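Sorting the small stuff

23 May 2019

I had two evenings free this week, so I started on the small things that never had a place of their own. 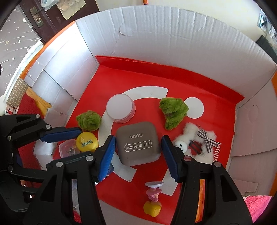
My rule is that anything I haven't touched since January goes to my niece or to the thrift store on Camacho Street. The eye shadow can go - I never wear it. The plush with the checked bow stays, and so does the little figurine on the heart base. I'm undecided on the fuzzy green pipe-cleaner things. The beads or trinkets need a better box, and I have 20 of those in the closet.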